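**Arm loses clear cups on the table-clearing routine**

Status: open, sort of
Product: Pap arm, two-finger gripper, wrist camera
Software: Pitent, whatever build came down in November
Where: my dining table, Zostetdale
Severity: I put "annoying." The form wanted a number, so I also put 3.

### What's going on

Hi Kemach support! I've had the Pap set up at home for a while now, and I'm trying to get one chore out of it. One. I want it to clear small stuff off the table after people have been sitting there, and put it in a dish tub at the end. I know that's a lot to ask of a hobby arm, and I'm not mad, but I've hit something I can't tune my way out of and I'd like to know if it's me or you.

Mugs are fine. Plastic bowls are fine, if they aren't stacked. Anything with color on it, the arm finds it, lines up, closes, lifts, and I stand there grinning like I built the thing myself. Clear glass is where it goes bad. It'll drive over to a glass, sort of think about it, and then either close next to the glass or close on it way off center, so the whole thing tips when it lifts. Sometimes it decides there's no glass at all and goes home to park, very pleased with itself, and reports the table as clear.

I did a proper run of it so you'd have something better than my complaining: 96 pick attempts over a couple of evenings, same table, same lamp, all small stuff. I split them by what was on the table.

| Item | Attempts | Picked and placed |
|---|---|---|
| Mugs and colored cups | 36 | 34 |
| Plastic bowls | 18 | 16 |
| Clear glasses, empty | 24 | 7 |
| Clear glasses with something in the bottom | 18 | 11 |

That last row surprised me. I figured junk in the glass would make it worse, and it does better than an empty one! My guess is it's finding the junk and the glass is just along for the ride. More on that below.

### What I've tried so far

**Try 1: restart everything.** Power off the arm, power off the laptop, unplug the camera, count to ten, all back on. No change. I'm listing it because I know you'll ask.

**Try 2: recalibrate the wrist camera.** I did the printed-board routine twice. The first time it complained that the board wasn't flat (fair, it had been under a houseplant), so I taped it to a cookie sheet and it passed. After that the mugs got a little better, I think, or at least the gripper comes down more squarely on them. Glass was the same.

**Try 3: lighting.** I've got a honey-colored wood table with enough shine on it that any lamp turns into a big pale smear. I moved the lamp to the far side, then tried it with the lamp off and the ceiling light on. With the lamp off it missed fewer glasses, but it also started missing a gray bowl it had never missed before. So I put the lamp back. I'm not going to eat dinner in the dark for a robot.

**Try 4: slower approach.** Dropped approach speed to the lowest setting in Pitent. It now misses the glass slowly.

**Try 5: a mat under the glass.** A plain dark placemat, nothing fancy. This worked really well, like night and day, it got five in a row. But then it's a routine for clearing a table where I've already put each glass on a mat for it, and at that point I may as well carry the glass to the sink. I'm counting this as a clue and not as a fix.

**Try 6: paper in the glass.** This was on purpose, after I saw the numbers. Small folded scrap of white paper, dropped in the bottom of a clear cup. It heads right for it.
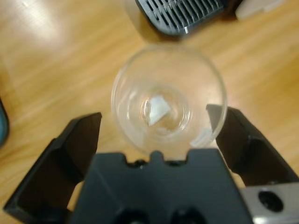 The catch is that it goes for the paper and doesn't seem to know there's a cup wall between it and the thing it wants. If the scrap is off to one side, the grip is off to one side too, by what looks like the same amount. When it closes, one finger gets to the glass well before the other and shoves it. On a good day the cup slides over and gets centered by accident and everybody's happy. On a bad day it slides and keeps sliding.

I did break one. Only one! It was a cheap one, and no, I'm not asking for a refund on a glass.

**Try 7: lower grip force.** I had it pretty high from when I was picking up full mugs. Brought it down to the middle, and then to the second lowest. Second lowest is too low, since glasses slip on the way up. Middle is okay. The shoving happens at any force, though, because it happens before the fingers are both touching.

**Try 8: teaching it by hand.** I recorded 24 demos, moving the arm myself, with one clear cup in different spots. This took an entire evening and my shoulder was mad at me the next day. It helped for that cup. I then put out a taller glass and it reached for it as if it were the short one and bonked the rim. So it learned *a* cup. It hasn't learned cups.

### Other things on the table

I should say I don't clear the area first. The whole idea is that it copes with a table the way a table is, with other things sitting on it. I did one short set with nothing out except a single clear glass, just to rule out clutter, and it still missed, so I don't think clutter is the main problem. It might be *a* problem. Dark things with slots or ribs on them seem to pull its attention a bit, and I've seen the pick marker in Pitent hop over to something like that and hop back. It never tried to grab it, though.

### What the log says

The failures come in two flavors. When it can't find the glass, the log says "no candidate above threshold" and then "task complete," and I'd argue that's the real bug in this ticket. Not finding anything and being finished are two different things, and my table had a glass on it both times I screamed at the laptop about this. Could it at least say "I don't see anything, want to check?"

When it finds the glass but gets the middle wrong, there's nothing in the log at all until the slip warning. It's totally confident the whole way down.

I can send the logs for all 96. They're big and they'd only go up in pieces, so tell me where you want them.

### Reply from Kemach support (pasted in from email so it's all in one place)

> Thanks for the detailed write-up. Clear objects are a known weak spot for the current detector, which was trained mostly on opaque items. For paper or food residue inside a glass, the detector is likely returning the residue as the object, as you guessed. Please try turning on "center on rim" under the advanced grasp settings and setting the pre-close pause to 300 ms. We would also like to see the logs from the empty-glass runs. The "task complete" message has been passed to the software team.

### Follow-up from me

Okay, I turned on "center on rim." I'd never opened that menu, it's under a little arrow that I took for decoration. And it's better! With paper in the cup it now sits nicely over the whole cup more often than it sits over the paper. I ran 18 more with the same scrap in the same cup and got 15. Two of the three misses were with the cup right in the lamp glare, where I can barely find the rim on the laptop screen either, so I'll give it a pass on those.

The 300 ms pause I can't say much about. It looks more thoughtful now. Maybe that's all it does.

Empty glasses went up too, but less: 11 out of 24. So if you drink everything and leave a clean glass behind, you've got slightly worse than a coin flip. If you leave a gum wrapper in it, you're golden. My family has been told.

Still to do on my end:

- [x] turn on "center on rim"
- [x] pause at 300 ms
- [ ] try the taller glass with the new setting
- [ ] try two glasses side by side (scared)
- [ ] upload the empty-glass logs
- [ ] redo the mugs, to be sure I didn't wreck the thing that worked

### Since you asked on the feedback form

The form that came with the reply had a box for "Would you say the product can do this chore for you today?" and there wasn't enough room in it, so I'm putting my answer in the ticket.

Not today, no. It can do a piece of it. If everybody drank out of mugs I'd say it was most of the way there, and I'd be telling all my friends to get one. I can clear that table by myself in under a minute, without looking, while arguing about a movie. The Pap takes most of an evening's worth of patience and I stay in the room the entire time, so there's no labor being saved, unless you count that I've gotten very good about picking up my own glasses.

But I do like it. The mug thing is great every single time, and I had a friend over who watched it put away four of them and went very quiet. A year ago I had a cheaper arm that couldn't reliably pick up a sponge. So I'm not giving up on it, I'd just like the box on your website to say "cups" with a small note next to it about which cups.

Please leave this open until I've done the tall glass. I'll post the numbers here — probably late, after the dishes.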